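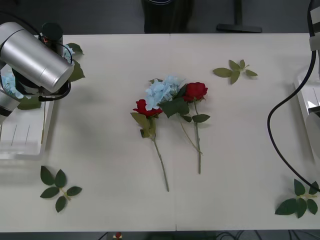 Resetting the flower cell between runs

The flower cell is the two-arm table at the Irside shop. It sorts and lays out artificial stems, and it needs a reset at the start of each shift and any time the layout drifts too far for the arms to find what they need. A full reset takes one person. Read the whole page once before you do your first one.

The same steps apply to the second cell at Paltora, except that the trays there clip to the table.

What you need

A dry lint-free cloth
A soft brush, the kind sold for keyboards
The 2 mm hex key from the drawer marked Amel
The stem box (roses on one side, hydrangeas on the other)
Cable ties, the reusable kind
The cell log

1. Stop the arms

Finish the current cycle from the console and wait for both arms to report idle. Press the stop button and hang the tag on it. Do not reach over the table on a pause alone. A paused arm will pick up where it left off if someone else touches the console.

If an arm stopped while holding a stem, open the gripper from the console before you press stop. Pulling a stem out of a closed gripper strips the leaves and leaves green fuzz in the jaws.

2. Check the cables

Follow each cable by hand from the arm to the floor. You want enough slack for the arm to reach the far corner of the table, and no more than that. A loop that rests on the tabletop is all right as long as it stays on the outer side of the tray. If it can slide in among the stems, take it up with a cable tie at the second joint.

Look at the floor under the near edge too. Cables there get kicked. Push them back toward the wall and make sure none of them is under a table foot.

3. Clean the grippers

Brush out the jaws first, then wipe the fingertips with the dry cloth. Don't use alcohol on the tips. It makes the rubber hard, and a hard tip will roll a thin stem when it should hold it.

Check the small fasteners on the gripper body with the hex key. They should be snug. If one turns more than a quarter turn, write it in the log with the side it was on, left or right. We had the left gripper work loose over a weekend in November, and every pick on Monday landed short until somebody put a key on it.

4. Clear and wipe the table

Lift everything off the top, including loose leaves. Wipe both panels and then run the cloth along the center seam, where glitter and bits of thread collect. The arms don't care about the seam, but a line of debris along it can be read as a stem.

Throw out any flower with a bent wire or a head that spins on its stem. Leaf sprigs that have come off go back in the stem box if they are whole. They are useful as spare foliage and as test clutter.

5. Set the trays

Each tray goes at the side of the table, within reach of its own arm. Put the long side parallel to the table edge. Tap the tray with a finger. If it slides, clean the underside.

Trays should be empty for a calibration run and loaded for a production run. For a mixed test, follow the sheet.

6. Lay out the test flowers

The standard test uses both kinds of flower and a few loose sprigs. Lay the flowers across the middle of the table with the heads away from you and the stems toward you. Let the blue heads and the roses sit close together, and let some of the leaves overlap. Don't line up the stem ends. Put the loose sprigs out toward the corners, clear of the flowers. 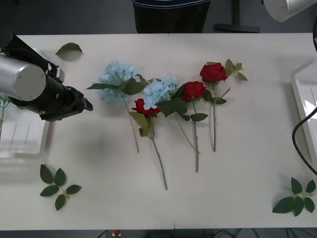
7. Run the calibration

Take the tag off, release the stop and load program 108. The left arm moves first. Stand back from the table until both arms have gone through their home positions.

The program picks each flower, lifts it, and puts it back down in the same place. Watch the first lift closely. If the head sags and drags on the table, the pick is too low on the stem. Stop, go to the offset screen and move the pick point toward the head by one step. Run it again from the beginning.

If the arm closes on a leaf instead of the stem, don't change the offset. Fold the leaf back and rerun. If it happens twice with the same flower, swap the flower.

8. Write it up

Log the cycle counter, the offset for each arm and anything you tightened or replaced. The counter read 1,161 at the last full service, and the fingertips are due for a change every 222 hours of run time. Spare tips come from Arellano in pairs. Change both tips on a gripper together, even if one still looks good.

Common faults

Arm homes but won't start: the stop button is still in. Twist it out fully.

Gripper closes slowly: fuzz in the jaws. Go back to step 3.

Picks drift to one side over a shift: the tray has moved, or the table has been bumped. Check the tray first.

Sprigs stick to the fingertips: static, mostly in winter. Wipe the tips with a slightly damp cloth and let them dry before you restart.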